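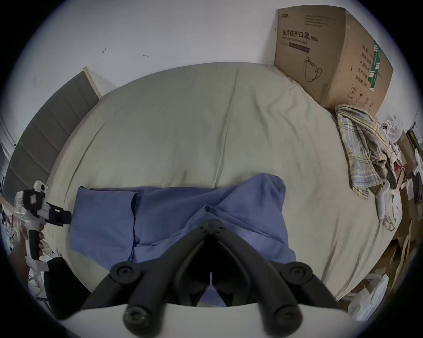
Figure 1. Fitted sheet on the bed, with the blue pillow and the blue cloth near the headboard.

Folding Laundry on the Bed: A Practical Study of Method and Space
Iolo Landeg and Mabli Prydderch
Household Management, Unit Project

Introduction

Our project started with a common problem in small homes. Many people have no table big enough to fold laundry on, so they use the bed. The bed is wide and clean, but it is soft, and cloth does not lie on it the same way it lies on a table. We wanted to find out which way of folding gives a neat result on a mattress, and what a person should do first.

We chose the Noltstead guest house as our work site because it has seven bedrooms with similar furniture. The owner let us use the rooms in January, when most of them were free. The room in the figures has white walls, a grey padded headboard and a large bed with a pale fitted sheet.

Materials

We folded 43 pieces in total. They were pillowcases, hand towels, bath towels, T-shirts and a few plain cotton cloths. The heaviest was a bath towel at around 600 grams. Everything was washed with Flunus powder and line dried, then carried upstairs in one load.

We did not iron anything before folding. Ironing would have hidden the differences between the methods.

Method

We compared two methods. In the first, called "free folding," the person picks up a piece by two corners, shakes it out, lets it land on the bed and folds it wherever it falls. In the second, called "edge folding," the person first lays one straight side of the piece along a line on the bed. The other side is then drawn out until the cloth is flat, and only then is the first fold made.

The line can be the side of the mattress or a crease in the sheet. Fitted sheets that have been stored folded usually keep a crease down the middle for a few days, and we found this useful. It is easy to see on a pale sheet, and it is long enough for a bath towel. In Figure 2 the left edge of the blue cloth runs down the fold line in the sheet, and the cloth widens out to the right, where it is still gathered near the side of the mattress.

Each of us folded every piece once with each method. We swapped the order halfway through so that practice would not favor one of them. The other person then judged the finished piece on a simple scale: square, slightly off, or refold.

Problems During the Work

The first afternoon did not go well. We piled the whole load in the center of the bed and had to keep moving it to make space. After that we left the load on a chair and brought over a few pieces at a time.

Large pieces were harder than we expected. If one side hangs over the mattress, its weight pulls the rest of the cloth with it, and the straight edge moves off the line. Turning the piece so that its long side ran from head to foot solved this for most of the towels. Mabli also found it easier to work from the side of the bed than from the foot – the reach is shorter.

Soft mattresses made a difference too. The mattress in the back room (a Rees, the oldest in the house) sagged in the middle, and neither method worked well there. We repeated those pieces in another room and used the second set of results. 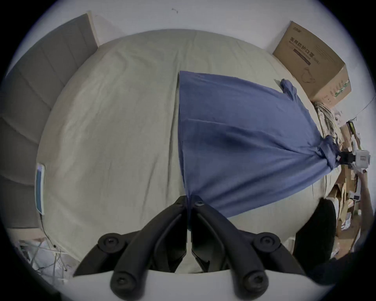

Results

With edge folding, 70 percent of the pieces were judged square at the first try. Free folding did worse, mainly with the bath towels and the larger cloths. For hand towels and pillowcases we saw little difference, and both of us thought free folding was quicker for these.

T-shirts did not fit well into either method. They have no long straight edge except the hem, and the sleeves have to be turned in first. We would leave them out of a repeat study or give them a separate section.

Limits of the Study

There were only two of us, and we judged each other's work. We knew which method had been used every time. A third person who had not watched the folding should do the judging. We also did not time the work with a stopwatch, so our comments about speed are only impressions.

Recommendations for the Guest House

We gave the owner a one-page sheet with these points:

Put the fitted sheet on before folding anything else on the bed.
Keep the laundry load off the bed and bring over a few pieces at a time.
Use the crease in the sheet or the side of the mattress as a guide for large pieces.
Fold pillowcases and hand towels by whichever method is faster.
Move finished pieces to the shelf before starting on the bath towels.

The owner has asked for a second copy for the Lestgate house, where the bedrooms are smaller and the beds stand against the wall on one side. We have not tested the method in rooms like that.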